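Les faux fruits

Oona Nurmi avait gardé les faux fruits de la vitrine de Narnham : une pêche, une fraise, un citron vert. Le reste était parti avec les meubles. Elle les posa sur la table blanche, à côté du gobelet crème.

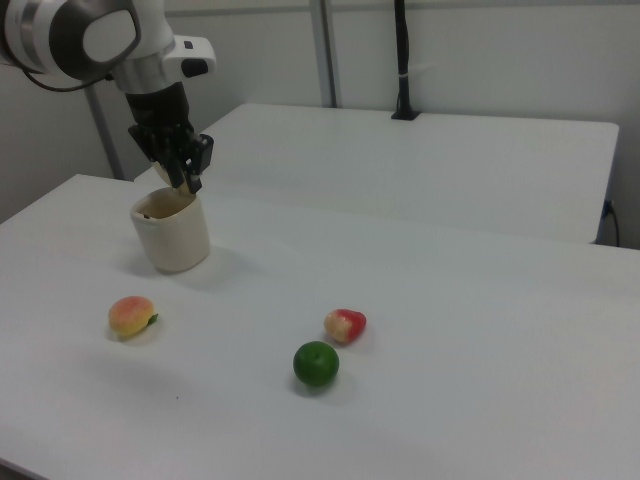

Ilari arriva à 4 heures, son manteau sur le bras.

— Tu comptes les emporter ?

— La pêche, oui. Elle a encore sa feuille.

Il prit la fraise, la retourna, la reposa. Leur mère l'appelait la menteuse. À 24 ans, il avait mordu dedans pour la faire rire, et elle avait ri. 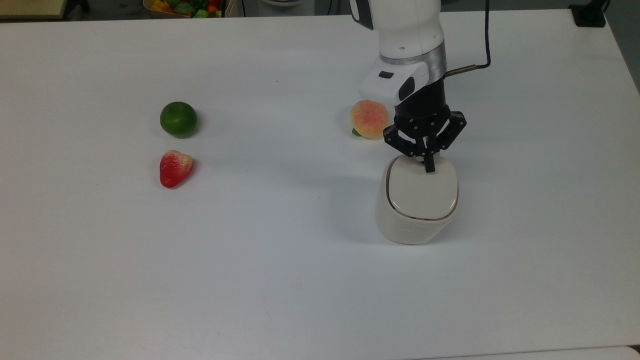

Photo : Ilari Aaltonen

— Garde le citron, dit Oona.

— Et la fraise ?

Elle ne répondit pas tout de suite. Dehors, le camion de Lindqvist manœuvrait dans la cour.

— Prends-la aussi, dit-elle enfin. Mais tu me laisses le gobelet.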